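Chapter 8
Robots in Other People's Homes: Automation and the Domestic Cleaning Trade 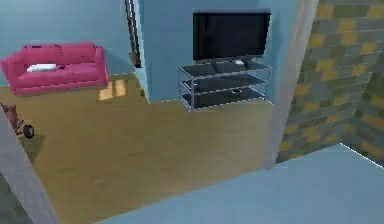 8.1 Where the work is done

Most of the workplaces in this book belong to the employer. A warehouse can be rebuilt to suit a machine, with painted lanes, level floors and gates that keep people and vehicles apart. A cleaning firm has no such freedom. Its staff work in rooms that somebody else has furnished, and the layout may change between one visit and the next.

Take a living room with a sofa, a television on a glass stand and a wooden floor that meets a blue one at the doorway. An experienced cleaner hardly thinks about such a room. She knows that glass shelves need a different cloth from the floor, and that a remote control left on a seat should stay where the owner will look for it. For a machine, each of these points has to be worked out beforehand. Glass is hard for many sensors to detect. A patch of light on the boards can be mistaken for an object or a change of surface. Something small and dark on a cushion may be a phone, a remote or a piece of rubbish.

For this reason a good deal of the early work is done in simulation. Rooms are built on a computer, and the machine's software is tried out in them many times over before any customer is asked to open the door.

8.2 The case used in this chapter

We follow Lenura, a contract cleaning company with 400 employees, most of them part-time. Lenura cleans serviced flats and private homes in and near the town of Leiva. Three years before our account begins, it agreed to test a mobile tidying and floor-care robot supplied by a smaller firm, Stiteck. The planning software that came with it, called Laster, decided which flats the robot would visit and in what order.

Managers expected the robot to shorten each visit. In the first months it did so only in flats with few obstacles. Elsewhere, cleaners spent time lifting chairs, moving cables and closing doors before the robot could start. None of this work appeared on the job sheet, so it was not paid for separately – a point we return to in section 8.5.

8.3 What changed for the staff

Three groups were affected, and in different ways.

Cleaners kept the work that needed care or judgement: bathrooms, kitchens, glass, bedding and anything fragile. Vacuuming, which many had found tiring but restful for the mind, largely went to the robot. Some were glad of this. Others said that the remaining tasks were all heavy ones, and that their wrists and shoulders felt it by the end of a shift.

Supervisors lost much of their say over the rota. Laster set the routes overnight, and a supervisor who wanted to send a particular cleaner to a particular customer had to enter a reason. Many stopped asking. Customers who were used to seeing the same face began to complain.

A new job, that of room preparer, was created in November. Preparers visited a flat once, recorded its layout and floor types, and checked the result against the simulated version. The post paid slightly more than cleaning, but it required a driving licence, and that ruled out many of the people who already knew the flats best.

8.4 Terms you will need

Task: a single piece of work, such as wiping a shelf. Automation usually replaces tasks before it replaces whole jobs.

Hidden work: effort that a system depends on but that is not recorded or paid.

Work intensity: how much effort is packed into an hour. It can rise even when the total number of hours falls.

Before you read on

Think of a room you have cleaned or tidied yourself. Write down the tasks in the order you did them, and mark those you could explain to a stranger in one sentence. Keep the list, as you will need it for the activity on job design in section 8.6.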